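TEACHING A ROBOT TO SORT CLOTHES, ONE RUN AT A TIME

Yaqin Zeng leads the collection team at Sulleck, where two-armed robots are learning to handle laundry. She had been up since five when we spoke, and it didn't show.

"Cloth is the best problem there is," she said, before I had got my recorder out. "A cup is a cup from every side. A pair of pants never looks the same twice, and you have to teach the robot what to do with it anyway!"

The teaching is done by hand. An operator guides the arms through a task while every camera records, and each finished run becomes one example for the model to learn from. Her team has kept 989 of them since March. Another 111 were thrown out.

"People are shocked that we delete so many, but I love going through the bad ones," she said. "Some are bad in really interesting ways. You get an operator who hesitates over a sleeve, and then the model learns to hesitate over sleeves — it copies your manners along with your skill."

I asked what the model gets to look at. Zeng said that was the part she could talk about all day, and she very nearly did. 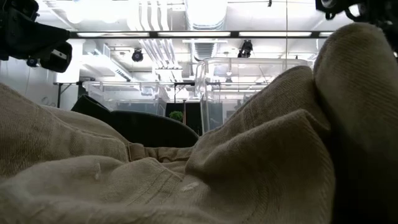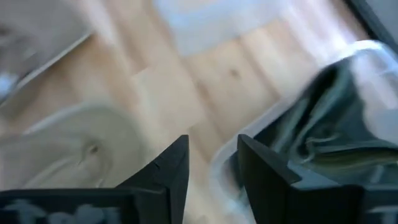

"A wrist view moves with the hand, so it smears when the arm goes fast," she said. "New people want to slow everything down to get a clean picture. I tell them no, please, work at your normal speed. The robot will have blur when it's on its own, so it should grow up with blur."

Her operators work in blocks of 60 minutes and then swap out. Fares Hakim, the longest-serving of them, prefers the early block. He told me that picking a garment out of a pile took him 21 days to do well through the arms.

"You want to pinch it like you would with your fingers, and you can't feel anything," Hakim said. "So you learn to watch the folds. When a fold starts to travel, you've got hold of it. Now I do it at home, I stare at my own shirts."

Zeng changes the clothes often and moves the bins between runs, sometimes by a hand's width, sometimes to the other side. Hakim finds the small moves harder. She is planning a batch with heavier fabrics next, starting with winter coats, and has asked everyone on the team to bring one in.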